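Nesting plastic bowls - store cups inside or separate?
Home > Kitchen > Storage and Organizing

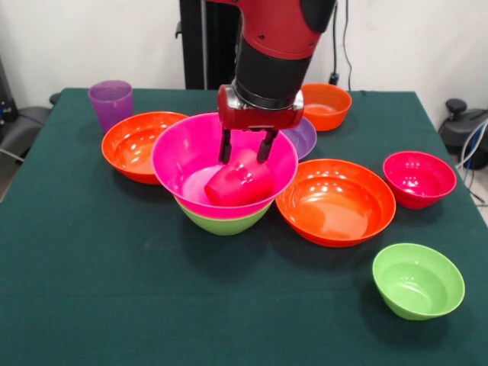

Magenta bowl in the lime green one, pink cup inside

vdumitrescu
Sorting out the plastic bowls before we move them to the narrow cabinet. I have one shelf for all of it. Do you keep cups inside the stack or give them their own spot? The wide orange ones take up most of the room as it is.

Softic_R
Inside. A cup on its side in the top bowl costs you nothing if the shelf above is high enough.

costelv
Disagree. You have to take the cup out every time you want a bowl. I stack cups with cups, upside down, at the front.

Softic_R
It's one cup. Takes a second.

costelv
One cup now. We had 3 kids' cups in ours and the whole stack tipped over when you pulled it out.

edin_p
Stack by depth before you worry about the cups. Shallow wide ones go at the bottom, deeper ones on top. That crimson bowl looks deep, so I would leave it out of the stack and put the cups in there.

vdumitrescu
Hadn't thought of using the deep one for cups. The purple cup is a bit taller, so it may stick out.

edin_p
Lay it down then. Measure the shelf first - mine was two inches too short and I had to move the pegs.

costelv
Still say keep them separate, but the deep bowl is better than the top of the stack.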